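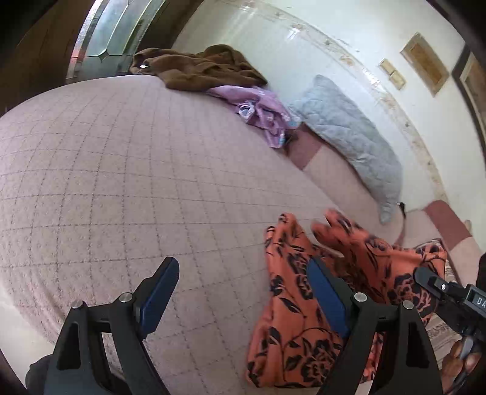
From: Anselmo Sepúlveda
To: regional-status list
Date: 2021-07-05
Subject: Re: Transition cohort, renewals lodged before the form change

Replying on list as three people have now asked me the same thing privately.

> We have clients in Viven and Stodau who hold temporary permits
> under the old regional stream. Their renewals went in during May,
> on the previous form. The Farina office is now telling them the
> files are "not in the transition cohort" and that they need to
> lodge again with a new fee. Is this right, and if so, do they lose
> maintained status between the two applications? One of them has a
> labour contract that names the permit number, and the employer is
> getting nervous.

On the first question, no, not as I read the instruction. The cohort is defined by the date of receipt, and the form version doesn't enter into it. Paragraph 4 says an application received before the changeover "shall be assessed under the provisions in force at receipt". The form number appears only in the annex, in the list of documents an officer may ask to have updated. A request to update a document is not a refusal to accept the application.

The Farina office seems to be working from the processing checklist, where the form version is the first box. If the box is unticked, the file drops out of the queue and a standard letter is generated. That letter has no signature block and cites no provision. I would not treat it as a decision. I would also not ignore it, as the 30 days it mentions may be enforced by somebody further down the line.

On the second question, status is maintained from the original application until a decision is made on it. If the client withdraws the first application in order to lodge the second, that ends it. If the client lodges a second without withdrawing the first, both are open and status continues on the first. The cheque for the second fee is a separate problem. I have not yet seen one refunded.

What I would send, in this order:

1. A copy of the courier receipt or the portal acknowledgement showing the date. The portal one is better as it carries the file number.
2. The new form, completed, with a cover letter stating that it is provided as an updated document under the annex and is not a new application. Use the word "updated". Do not enclose a fee.
3. A request for a written decision if the office maintains its position, with the provision relied on.

For the employer, a letter quoting the maintained status section and the original expiry date should be enough. The permit number doesn't change while the renewal is pending, so the contract does not need to be amended.

As to scale, the figures tabled with the last quarterly return give 3,195 renewals received in the regional stream before the changeover. Of those, 2,024 had been finalized and 1,143 were shown as in process. That leaves 28 in neither column. The return has no footnote on them. They could be withdrawals, or duplicates, or files sitting where your clients' files are sitting. I have written to the statistics unit asking which, and have had an acknowledgement only.

If you have one of these letters, please send me the office, the date of receipt and the date of the letter, with the client's name removed. I have Farina letters so far and one from Vukine that is worded differently (it refers to an "incomplete" application, and a return for incompleteness has its own rules, so please don't use the steps above for that one without checking).

The Vukine wording is in the list archive under "returned files". The attachment came through sideways.

Anselmo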